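FOOD SERVICE OPERATIONS
Handout 6: Reading and writing a short menu
Revised July 2019

Bring this handout to both sessions. The worked figures come from the lunch menu at Traselden, the training restaurant, and from the practice menu for Javik, the bakery counter on the ground floor.

6.1 Scope

A short menu is one that a guest can read in full before the server returns with water. For this course the upper limit is 13 items, drinks excluded. Sides sold separately count as items. A dish offered in two sizes counts once.

The handout covers selection, order, wording and price. It does not cover allergen labeling (Handout 8) or wine lists, which are taught in the second half of the course.

6.2 Selection

Start from the stations in the kitchen. List each station, then list the dishes that pass through it. If one station carries more than half of the dishes, ticket times at peak will depend on that station alone. At Traselden the grill was in that position until May, when two grilled plates were replaced by a braise and a cold plate. Both replacements are finished before service and need only portioning.

Next, list the main ingredient of each dish. An ingredient that appears in only one dish has to sell steadily or keep well. Fresh herbs, shellfish and soft cheese fail the second test. Either use them in a second dish or drop them.

Check the result for guests who do not eat meat. One main is the minimum. A salad with the chicken left off does not count toward it.

6.3 Order on the page

Group by course, then by weight within each course, lightest first. Do not sort by price. A price-sorted list turns the page into a price list, and the guest reads the right-hand column before the left.

Keep the groups even where possible. A group of one looks like an error and should be merged with its neighbor. Soup alone goes under starters.

Specials go on a separate card or board. If a special has run unchanged for two weeks, it belongs on the printed menu or nowhere.

6.4 Wording

Name the dish in the first line. The second line gives the main ingredient, the cooking method and up to two other parts of the plate. Use the word the guest would use when ordering. Compare:

Weak: Garden Symphony. A medley of seasonal favorites.
Usable: Roast carrot salad. Carrots roasted with cumin, lentils, yogurt dressing.

Words to strike on first edit: famous, mouthwatering, homemade (unless the kitchen can show it), nestled, bed of. "Fresh" is allowed only where the same item is also commonly sold frozen or canned.

Place names need a supplier invoice behind them. If the peaches change source in midseason, the line has to change on the same day.

6.5 Price

Food cost percentage is the cost of the ingredients on the plate divided by the menu price, times 100. Include bread, oil, butter and garnish. Students tend to leave these out, and the error is largest on the cheapest dishes.

Worked case, Javik practice menu. A slice of plum tart costs 89 cents in ingredients. At a menu price of $3.50 the food cost is 25.4 percent. If the price of butter raises the plate cost to $1.05, the food cost becomes 30 percent at the same menu price. Decide whether to raise the price, cut the slice smaller or accept the change. Show the figures for all three.

Do not apply one target percentage to every item. Soup runs low and steak runs high. What the operator banks is the margin in dollars, so report both figures for each item.

6.6 Assignment

Write a lunch menu for a dining room of 50 seats with one cook on the line and one on cold prep. Hand in the menu on one side of one sheet, a station list as in 6.2, and a cost table. Menus over the limit in 6.1 will be returned unmarked. Questions go to Meriem Tahiri before the second session.

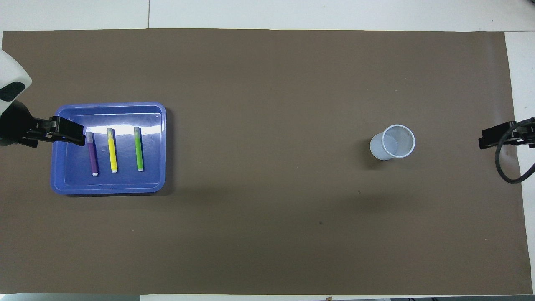
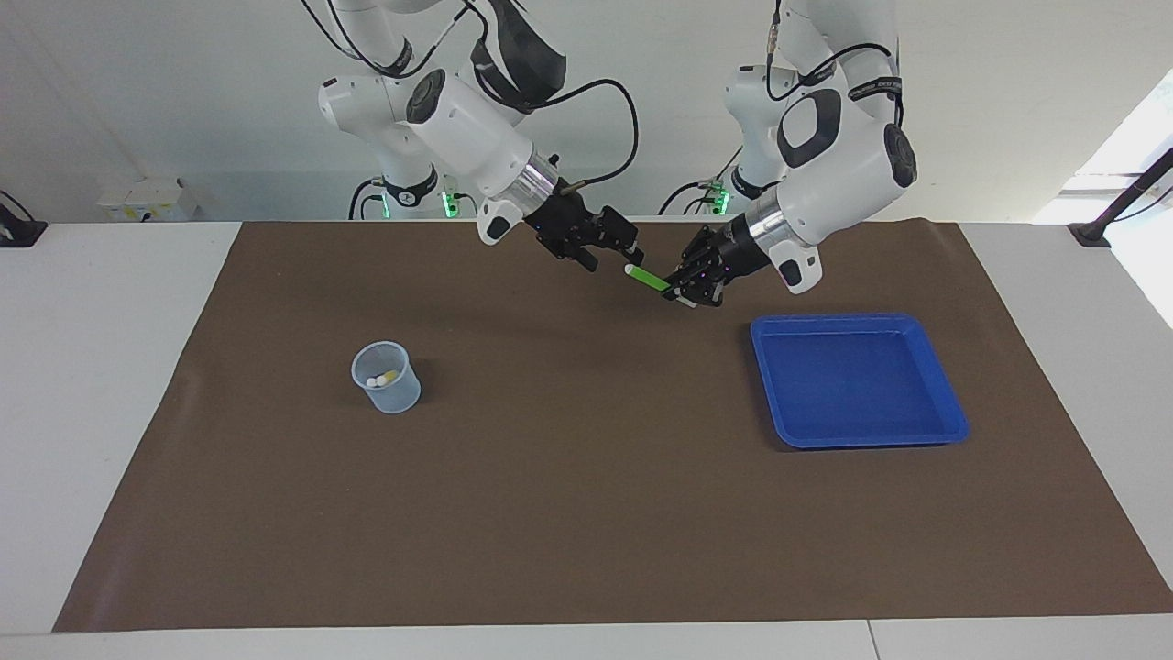 Yasmine El Khatib disagrees with 6.3 on one point and asked that her view be added: at a counter with a standing line, she would sort by price within each group, as guests there have usually settled on what they will spend before they reach the register. Students writing for counter service may follow either order and should state which one they used at the top of the cost table.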